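Prisosville Swap Room – gallery, February round

Quick page this month, sorry. Doors opened at 2, we were still carrying tables in at ten past, and the urn tripped the fuse again so no coffee until later. Pictures and notes below in whatever order they came off the card. More when I get a minute.

For anyone new – you bring small stuff you don't use, it goes in a gray bin, you take what you like from any other bin. No money, no tickets. Clothes and books are the other room, same door, turn left at the coats.

The bins came from the old Nunotier stockroom when they cleared out. They're scuffed to bits and they stack, which is all we ever wanted from them. We own 20 and had 40 families through, so it got tight by the windows. Next time the long tables go down the middle and the bins go on one side only. Tried it the other way and people were reaching over each other all afternoon.

Cases and pouches did well this round. So did cables, as ever. Kitchen bits hardly moved, and there's a whole box of jar lids with no jars if anyone is that way inclined. Please, somebody.

The mixed bins are the ones people dig through longest. Full list of what's left is on the board by the door, 255 things at last tally, and that's after the afternoon crowd had been through. The list is in pencil so dont lean on it.
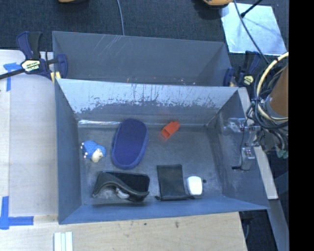 Mixed bin. Blue plush, big navy oval case, a black case-like thing and a flat black pouch, one small orange-red plastic thing.

A note from Ametepe came in the same evening: could the soft toys please get a bin to themselves? My two go straight for them and then every case and charger in there gets turned over to check for more. Also a zip case is no use to me if I can't tell what it was made for. A slip of paper inside would do it, even just "headphones" or "camera" or "no idea".

Fair on both. Soft toys get their own bin from next round, lower table, kid height. Slips of paper and a pencil will be at the drop-off desk. If you don't know what your case was for, write that.

Other things while I'm here –

Empty your pouches before you bring them. We had receipts, a house key, half a pack of gum. The key is in an envelope at the desk, describe the key ring and it's yours.

Nothing with a battery that's swollen or leaking. Chargers fine, tape the cord to itself so it doesn't knit with the others. Old Vunitel adapters keep turning up, we have plenty, check at home whether yours still goes with something before you part with it.

Broken is OK if it's marked broken. Somebody took home a lamp base and was delighted, somebody else took a clock and was not.

Leftovers stay boxed until the next round, then anything that's been through twice goes to the thrift store. Want something held? Tell the desk the bin and the item, we'll keep it til closing and then it goes back in.

Parking was a mess, use the back lot. The front spaces belong to the dentist and they do check.

More hands needed for set-up, noon onward, mostly lifting. Bring gloves if you've got them, the bin edges are rough on the fingers after the first dozen. Lunch is sandwiches.

Clothes room gallery to follow, those pictures are stil on the other card.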